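Lodhi Bagged Greens and Produce Set

Version 3
Last revised 25/09/2007
Maintained by Noreen Paracha and Shamim Mughal

Summary

The Lodhi set covers the handling of bagged leaf vegetables between shopping bag and storage basket. It holds 1,555 entries, of which 647 concern lettuce and other loose-leaf greens. The remainder cover root vegetables, herbs and soft fruit. Each entry has one or more pictures and a line in the index file.

Scope

Only the sorting stage is included. Washing, trimming and cooking were recorded under the Felau set and use a different index. Entries begin with the produce still in its bag and end when the bag has been put down in a basket or returned to the table.

Bags

Bags are entered as clear, tinted or opaque. Clear bags are preferred, as the contents can be named without opening them. The closure is entered separately:

knot: handles or neck tied on themselves
tie: wire, string or rubber band
open: no closure

Handle colour goes in the notes column if it differs from the body of the bag. A knotted bag is lifted by the knot. Lifting from the body bruises the leaves and gives an entry that cannot be compared with the others.
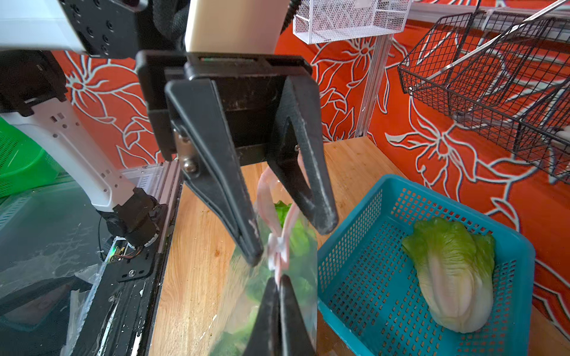 Baskets are the perforated plastic kind sold for kitchens and market stalls. Colour is entered by the nearest name on the list in colours.txt — green and turquoise are separate values and should not be merged. Earlier versions had a single value for both, and Rukhsana Niazi corrected the affected lines in March. A basket that is only partly in view is still entered, with the flag "part".

Tables are entered as wood, metal or covered. Shade is optional.

Index columns

id: running number, never reused
produce: plain name, singular
bag: clear, tinted, opaque
closure: knot, tie, open
basket: colour name, or blank
surface: wood, metal, covered
notes: free text

Blank means not visible. It does not mean absent.

Known problems

Pictures taken while a bag is moving may be blurred towards the bottom. These are kept if the produce can still be named.

"Lettuce" is used for all lettuce types. Naheed Sial has proposed splitting it by variety, but the leaves are often folded against the plastic and two readers gave different answers too often for the split to be useful.

Weights were dropped after version 2. The scale had drifted and the old figures should not be used.

Corrections

Send the id, the column and the proposed value to Noreen Paracha. Changes to colours.txt need agreement from both maintainers.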